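The Laundry at Fadwood

Shona Te Moana had been coming to the workshop at Fadwood for the better part of a year before anybody thought to ask what she was building, and by then she had got so used to not being asked that she gave the wrong answer.

"Shelves," she said.

It was Kabbaj who had asked, leaning in at the door with a mug in each hand, and he looked past her at the two arms bolted down on their black plates, and the wires, and the white panel she had cut twice because she'd measured it in a temper the first time, and he said that they were very fine shelves and did they take sugar.

She had started in March, in the worst of the rain, when the roof at the Urnbridge end was leaking into a row of paint tins and you had to raise your voice to be heard over them. The arms had come out of a shed sale, along with a tin of odd screws and a lamp she hadn't wanted. One elbow was stiff and the other was so loose it nodded. She'd carried them in from the bus in a tartan shopping trolley, a bit at a time, and the driver had held the doors for her each trip and never said a word, though on the last one he did pat the trolley as it went by.

Her mother was the reason, though Shona would have told you it was the winter evenings. Her mother's hands had gone bad, first the left and then the right, and what she minded was not the jars or the buttons, which she had always thought were badly designed anyway, but the pegs. She had hung out washing every fine morning of her married life and a good many of her widowed ones. She had views on it. Socks by the toe, shirts by the tail, and nothing, ever, folded over the line like a drunk over a gate. Now a girl came in twice a week and hung everything by whatever corner she got hold of first, and her mother sat at the kitchen window and watched it all blowing about the wrong way up.

So, pegs. It had seemed such a small thing to ask of a machine. Shona had worked for years in the office at Trikero, doing the wages, and she had a great respect for small things done in the right order. She wrote it all out on lined paper. Find the cloth. Find the clip. Open the clip. It came to a page and a half, and she remembered feeling quite pleased with herself and going home early for a bath.

That page and a half was now a fat green folder. A clip, when you had to explain it to something that had never met one, was a terrible object. It swung when you touched it and it swung when you didn't. It turned its back. Cloth was worse, because cloth had no shape of its own at all, only whatever shape it had been dropped in, and you could show the arms the same napkin six times over and each time it was a stranger. She kept a tally in the back of the folder, since she couldn't help it, being who she was, and by the start of summer there were 559 tries in it, each with its little pencil mark, and of those 243 had ended with something hanging from something. She had promised herself a proper cake at 1000.

Kabbaj took to coming by with the tea at four. He was making a boat, or said he was, and there were certainly planks. He would sit on the upturned crate and watch the arms go in together, and he'd hold his breath without noticing, and then let it all out again when they stopped.

"You want to talk to them," he said once.

"I do talk to them. Not when you're here."

"What do you say?"

She had to think about it. What she said, mostly, were the things her mother had said to her when she was five and standing on a box at the line, with her arms full of wet pillowcase. Gently, now. Let it hang. Don't fight it, it only wants to go down. She didn't care to repeat this to a man with sawdust in his eyebrows, and so she told him she said all sorts, and he nodded as if that was much what he'd expected.

The first page of the green folder had a date on it by the end, 2018-07-08, in her best wages-office writing, for that was the day she made up her mind to let her mother see. She tidied up. She swept under the bench, found a sandwich she would rather not have found, and brought in a bag of bits from the scrap drawer at home, old favourites most of them, things her mother had sewn or meant to. There was the pink with the green patches. There was the check. She hung the rounded white rack from the rail by its hook, with the orange clips and the teal ones all dangling, and put the yellow tray down between the arms, with one last crumpled white cloth in it. Then she switched everything on and went and stood well back by the door, next to her mother's chair, with her coat still on, as though she might need to leave in a hurry.
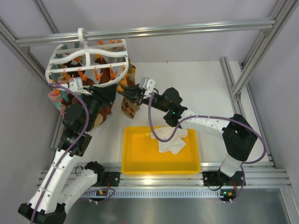 Her mother said that it was holding its elbows too high, and that if it hung a good sheet in that fashion it would have a crease down the middle you could post a letter in. She wanted to know whether it could be told. Shona said that yes, it could be told, it would just take a while, and her mother said well, she had nowhere to be, and would somebody kindly move her chair round so she could see its hands.

Kabbaj moved the chair. He had put on a clean shirt, Shona noticed, and had brought three mugs, and he stood holding them all by the handles for a long time because there was nowhere to set them down.

"Now," said her mother, to the arms, and louder than was needed, for she had got it into her head that they might be a little deaf. "Gently. Let it hang."

Shona found her pencil – it was behind her ear, where it always was – and turned to the back of the folder.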